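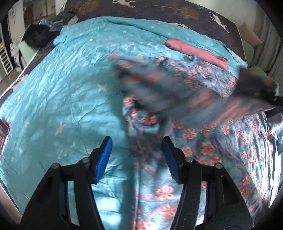

Trullbridge's quilt and bedding swap is coming back, and this time it gets the whole upper floor of the old Vanesano mill! The first one in March was squeezed into two rooms behind the library, and it was so packed by lunchtime that people were passing pillowcases over each other's heads to reach the door. Anything that goes on a bed is welcome, from grandmother's patchwork to the sort of thing every kid seems to want at some point, like a turquoise duvet with little white stars all over it. Children's bedding was what went fastest last time, and the organizers are hoping for a lot more of it.

The idea is very simple. You bring clean bedding you no longer use, you get a paper token for each piece, and you trade the tokens for whatever catches your eye. A twin duvet cover is worth the same as a king, which caused a bit of friendly grumbling in the spring but kept the line moving beautifully. Tokens left over from March are still good, so check your coat pockets and the kitchen drawer.

By the end of the first swap, 3,241 pieces had changed hands. That is a wonderful number for a town this size, and it doesn't include the blankets that went straight to the animal shelter on Esier Road (old towels too, which the shelter can never get enough of). Whatever is left on the tables this time will go the same way, apart from the good wool blankets, which are being kept back for the winter coat drive.

The new space makes all sorts of things possible. There will be long tables sorted by bed size, a separate corner for crib sheets and baby quilts, and a proper spot for unfolding things, so you can see whether that lovely blue coverlet has a tear in the middle before you carry it home. The mill windows face north and run nearly floor to ceiling, and after the dim back rooms of the library it should be a treat to see the colors as they really are.

Best of all, the Tabrizi Mending Circle is setting up beside the stairs with seven sewing machines and a mountain of thread. Bring a quilt with a popped seam or a comforter whose filling has slid down to one end, and they will show you how to put it right. They won't do it for you, but they are patient teachers, and at the spring event a whole row of ten-year-olds learned to sew on duvet buttons in one morning. The circle is also bringing its scrap boxes, free to anyone who is starting a quilt of their own.

There will be a small show of older quilts on the landing as well, lent by families around town. One was pieced from feed sacks and has a border of tiny triangles that must have taken a whole winter. Another was made for a church raffle and came back to the same family two generations later by way of a yard sale. Please look and don't touch, tempting as it will be!

The swap is on 23/06/2019, with doors open from 10 in the morning until 3 in the afternoon. Admission is free. The upper floor can hold up to 665 people, so there should be no waiting on the sidewalk this time. The elevator is working again and can be reached through the courtyard entrance, and parking is in the gravel lot across the footbridge.

Everything needs to be washed and dried before it comes in. Pillows can't be accepted unless they are new and still in the wrapper, and the same goes for mattress toppers. Electric blankets are out completely. If you can, pin a note to each piece with its size, and tie matching sets together with string or ribbon so the pillowcases don't wander off from their sheets. Early drop-off is available at the library's side door for the 2 days before the swap, during regular library hours, and you'll get your tokens on the spot. Coffee and lemon cake will be sold downstairs, and food stays down there, please, away from the quilts.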